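Laundry Is Still a Job for Hands

I ran the wash-and-fold side of Numley, a laundry in Mitau, for a long stretch of my working life. I still go in when they are short. So when people send me articles saying that robots are about to take over the folding, I read them all the way to the end, including the parts with numbers in them.

My view is that they can't do it yet. They can do pieces of it, and the pieces have gotten better faster than I expected. But a chore is a long chain of pieces, and the machines I have seen still need a person standing near the chain.

Start with what a shop already has. A commercial laundry is full of automation and has been for decades. We had a flatwork ironer that would take a bed sheet, press it, fold it and stack it, and it would do that all day as long as two people fed it the corners. We had dosing pumps that measured the detergent. We had washers that tipped themselves to unload. Visitors were always surprised by how much of the building ran without anyone touching it, and then they would walk around the corner and see six people at tables folding T-shirts.

The T-shirts were the hard part then and they are the hard part now. A hotel sheet is a rectangle, and the next one is the same rectangle. A family's wash is a heap. There is a sock inside a sleeve, the sleeve is inside out, and the sweatshirt it belongs to is wrapped around a pair of jeans. Before you can fold anything you have to find out where one thing stops and the next thing starts. People do this with their fingers, mostly without looking. You pull on something, feel whether the rest of the pile comes with it, and let go or keep pulling.

In April I went to a demonstration that a company called Benavides gave for laundry owners. They had two arms at a table and they set a towel in front of them, flat. The arms folded it in half, then in half again, and slid it to one side. It was neat work. Then somebody in the second row asked them to crumple the towel up first, and to their credit they did. The arms picked it up, set it down, picked it up again by a different spot, and got it folded after several tries. Their own figure for towels that started flat was 93 folded correctly out of 100. I asked what the figure was for a mixed load out of a dryer, and the man said they did not have one they were ready to share. I thought that was a fair answer and I wish more companies gave it.

Ninety-three sounds high. I brought it back to Ingrid Obi, who has my old job, and she did the arithmetic on the back of a route sheet. She had 458 pieces waiting on the tables that afternoon. At that rate she would have 32 of them wrong, and someone would need to find those 32, which means someone would need to look at all 458. She said she would sooner fold them. And that was using the number for towels, which are the easiest thing we get after sheets.

Her point has stayed with me because it's the one the articles leave out. A person who gets a fold wrong generally knows it. They shake the shirt out and start over, and it costs them three seconds. A machine that gets it wrong and doesn't know has made work for somebody else. Until it can tell a good fold from a bad one by itself, and fix the bad one, you have to pay for the checking.

I don't want to be unfair about this. I have been wrong on machines before. When card readers came in for the washers I said customers would hate them, and within a season they were asking why we still had a change machine at all. And there is real progress in the way the arms are being taught. The older machines were told where to go, inch by inch, and if the cloth was an inch over they grabbed air. The newer ones are mostly shown. A person works the arms through the job many times over, the machine records it, and it learns something general enough to cope when the pile is different. Hildegard Lammers, who taught garment repair at the trade school in Mitau until she retired, pointed out to me that we train new hires the same way. We never once handed anybody a drawing of a shirt with measurements. We stood beside them and folded shirts until they could do it.

She also said something I disagree with. She thinks the hands are the trouble, and that two flat fingers will never handle cloth the way ten soft ones do. I think she is overrating fingers. I worked with a presser who had lost the use of most of one hand, and he was as quick as anybody on the floor. He pinched with what he had and used the table edge for the rest. Two fingers that can pinch will do a great deal of laundry if whatever is driving them knows where to pinch. Knowing where is the hard bit. In a pile of clothes all you can see is the top, and the thing you want to grab is usually the edge of something that is folded under itself somewhere in the middle.

Color helps a little. If a red shirt is on top of a green one, a camera has a decent chance of telling them apart. Give it a load of black work pants and black socks, which is what restaurants send us, and I have seen people with good eyes struggle.

Then there are the parts of the job that never make it into a demonstration. Somebody has to empty the pockets. Somebody has to notice that the zipper is broken and it was broken when it came in, and write that on the ticket. Somebody has to feel that the waistband is still damp even though the legs are dry, and put the thing back in the dryer before it goes into a bag and sours. You could say these are separate tasks and a folding machine shouldn't be judged on them. But in the shop they aren't separate. The person folding does all of them at once, and if you take that person away you have to find another place in the building for each one.

At home it's the same story on a smaller scale. The Utel people, who sell a home unit or at least take deposits for one, describe a machine that sits in the laundry room and returns folded clothes. Read their instructions, though, and you are asked to turn everything right side out, take out the socks and underwear, and hand the pieces in one by one. By then I have done the slow part. Folding a shirt that is already in your hand, right side out, is quick. My granddaughter can do it and watch television.

What would change my mind is a plain test. Tip out a basket of ordinary clothes, straight from the dryer, that the machine has never seen. Don't arrange them. Leave the room. Come back in an hour and see whether there are stacks I could hand to a customer. If it takes the full hour for one basket, I don't mind. A slow machine that works through the night by itself is useful to a shop like ours, where the floor is empty from ten in the evening to five in the morning. I would take slow and finished over fast and watched.

I'd also ask that the people who write about this show the heap. They nearly always show the stack at the end, or a single towel in the middle of a clean table. I understand why, as it makes a better picture. But owners making a decision about equipment ought to look at the start of the job for as long as they look at the end of it, and ask how the arms are supposed to get from one to the other.

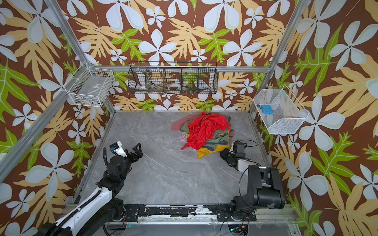

Ingrid has a budget line for new equipment next year and she has been asked whether any of it should go toward a folding robot. She is spending it on a second small-piece dryer and better tables, set two inches higher, because everyone's back hurts. I told her I would have done the same. If Benavides comes back with a number for mixed loads, I'll go and watch again, and I will bring my own basket.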